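Kokville Household Demonstrations: README

Read this before you download anything. Read it again when the loader throws an error, as the answer is probably under "Known problems" and not in your code.

What you get

616 demonstrations of two-arm household work, recorded by teleoperation. A person holds a pair of small leader arms and moves them; a pair of follower arms at the table copies the motion, including the parts the person would like to take back. No policy was involved in recording any of it. Every hesitation in the data is human.

The set was put together by Gwenaël Baudry and Noemí Hinojosa, with Loïc Tanguy on the recording software (Nirby) and Jytte Eyvindsson on labels. Hervé Delaunay wrote the replay tool and would like it known that he didn't write the installer.

Layout

Each demonstration sits in its own folder, numbered from zero. Inside:

joints.csv: commanded and measured positions for both arms, left arm first
gripper.csv: opening of each gripper, 0 for closed and 1 for open
video/: the camera recordings, one file per view
task.txt: one line of plain English saying what the operator was asked to do
notes.txt: whatever the operator felt like adding; often blank, occasionally a complaint

The clock in joints.csv is the one to trust. The clock in the video files agrees with it most of the time, and the replay tool lines them up for you. If you write your own loader, match on the time column and never on the row number. We have had this conversation by email and would prefer not to have it again.

Tasks

The task lines cover folding, bagging, setting out utensils, putting things on trays and taking them off again. Operators were given the line and no script. Two people handed the same line will grab opposite ends of the same towel, and both are right. If your method needs a single correct way to fold, this set will make it sad.

Operators could start over whenever they liked. Restarts are kept under a separate folder called flella, named by Loïc during a long afternoon and never renamed. They are good material if you're studying recovery, and poor material if you simply forgot to exclude them.

How the operators were trained

Forty minutes of practice, then recording. New operators all make the same mistake, reaching with the wrist when they ought to move the whole arm, and you can see it fade over a person's first dozen or so attempts. The operator column in index.csv holds a letter per person, so you can drop the early ones. We left them in. Jytte argued for removing hers in particular and lost.

Labels

A demonstration is marked "done", "partly" or "no". The label was given by someone other than the operator, working from the video. "Partly" is the broad one: it takes in a towel folded in half when the line asked for quarters, and also a spoon that reached the tray by an unusual route. Anyone hoping for a clean success rate should pick a side for "partly" and say which in the paper.

Known problems

Soft things and clear plastic are hard to see. Several automatic trackers we tried lost the bag film entirely and followed its reflections with great confidence. We ship no bag outlines for this reason.

Recordings stop at 3,000 rows. A slow operator can run into that limit, and the file then ends with the arms wherever they happened to be. These are flagged "long" in the index.

The first 500 demonstrations use the old gripper scale, where 1 is closed. The converter in tools/ flips them. Run it once. Running it twice gives you the old scale back, along with a baffling week.

Nassar, our previous file format, is still read by the replay tool but no longer written. Please don't start anything new in it.

Use

Free for research and teaching. Don't put these motions on an arm with a different reach and expect it to go well; replay in simulation first, then at low speed with a hand on the stop button. Splits are in splits/, made by operator so that nobody in the test portion appears in training. Random splits give you a prettier number, and reviewers have started asking.

Changes

Thursday, June 21, 2018: index rebuilt, two mislabeled operators given their own letters back, Hervé's replay tool added.

The next update is planned for September, mostly corrections to task.txt, where "napkin" and "towel" were used as though they were the same word. Send fixes to Noemí with the folder number in the subject line. Messages that say "one of the folding ones" go to the bottom of the pile.
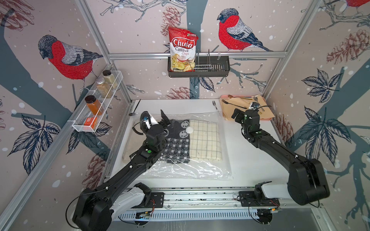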